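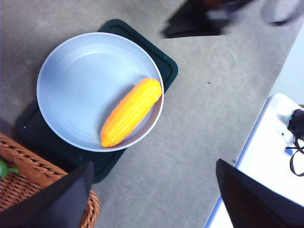
Czesław Nowakowski wrote to me that magnesium did nothing for his leg cramps after 3 weeks, and he asked if he should double it. I will answer in a few posts, the question comes often.

First, Czesław, please read the back of the bottle and not the front. The front of my Plikham bottle has 800 mg in big numbers. This is the weight of the whole compound. The magnesium in it is much less, and on the back it is written small.

Second, look at the form. Mine was oxide for a long time. It is cheap, and my stomach did not like it. Now I take glycinate from Michalski, in the evening with food. It is easier for me. I do not say it will be the same for you.

About doubling: please do not do it alone. My pharmacist in Prellau asked me first about my kidneys and my blood pressure pills. I had not thought of the kidneys at all. I am 54 and I take two other medicines, so for me the question was important.

Also I must be fair. I read what I could find about night cramps, and the results are mixed. Some people feel better, many feel no difference. I still have cramps in some weeks, fewer than in February, but I also began to stretch my calves before bed.

Konrad Lis asks what it costs. The Michalski one was 999 for the big bottle at my pharmacy, the small one I did not see there.

Czesław, write to me what the back label says, the line with "elemental" in it.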